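Derkness Open Day: Notes from the Flooring Mill

The Derkness mill opens to visitors twice a year, in spring and again in November. I had missed it both times last year, so when my neighbor Theerawat Kongkaew said he had a spare place in his car I took it. We were replacing the floor in our back room and I wanted to see how boards are made before I paid for any.

The drive was longer than I expected, most of it behind a feed truck. We parked in a field across the road and signed in at a folding table, where they gave us ear plugs, safety glasses and a map of the site. Groups were limited to 30 people. Ours left on time.

The tour starts in the log yard. Logs are sorted by species and then by diameter, and the ends are painted to slow down the drying, which keeps them from splitting. Sprinklers run over the stacks in warm weather. Our guide, Rungnapa Kaewmanee, has worked at the mill in one job or another for most of her adult life and started as a grader. She said the yard is where the money is lost if people are careless. A log left too long will stain, and the stain goes deep enough that planing won't take it out.

From the yard we went into the saw hall. Visitors stay on a raised walkway behind a rail. It is very loud and you can't hear the guide, so she explained everything at the door and then pointed. The main saw is a Vusimach, green, older than I am, and it was running the whole time we were there. The boards come off wet and heavy and go straight to a sorting deck.

The kilns were the part I liked most. There are five of them. Each one is the size of a two-car garage and has a small window in the door. Boards are stacked with thin strips between the layers so the air can move. Oak spends a lot longer in there than pine does, and thick stock longer again. Kaewmanee passed around two offcuts from the same board, one dried properly and one that had been rushed. The rushed one had small cracks across the face and a slight cup to it. She said most complaints about gaps in a new floor come down to moisture, either at the mill or in the house.

Her advice for the house was to bring the boards indoors well ahead of time, open the packs, and leave them in the room where they will be laid with the heating set the way you normally have it. Theerawat asked if a garage would do. It won't.

Next was the planing and profiling shop, where the tongue and groove are cut. It was cleaner and a little quieter. A man at the end of the line pulled boards and fitted them together by hand to check the joint. The finishing room was closed to visitors because of the fumes, so we saw it through glass.

The tour ended in the showroom, where finished boards are laid out in large panels under different lights.
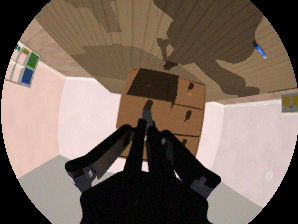 I had planned on a dark stain and changed my mind there. Dark boards show dust and dog hair, and I have a dog. The one I kept going back to was a wide tan plank they sell as Deltine, with a matte oil finish. There was a narrower one called Âu that Theerawat preferred. He thought the wide ones would make his hallway look short.

Prices are posted on the wall, and the open day discount applies to anything ordered before closing. Seconds are sold from a shed by the gate, cash or card, and you load them yourself. I bought one pack of seconds for shelves and put in an order for the back room. Delivery is extra past the county line.

Lunch was chili or a cheese sandwich from a tent by the office. The chili ran out early. There are restrooms in the main building only, and the walk from the kilns is a long one. Wear closed shoes, as they turned away a couple in sandals at the sign-in table. Children under 10 can do the yard and the showroom but can't go into the saw hall.

We left in the middle of the afternoon with the pack of seconds sticking out between the front seats.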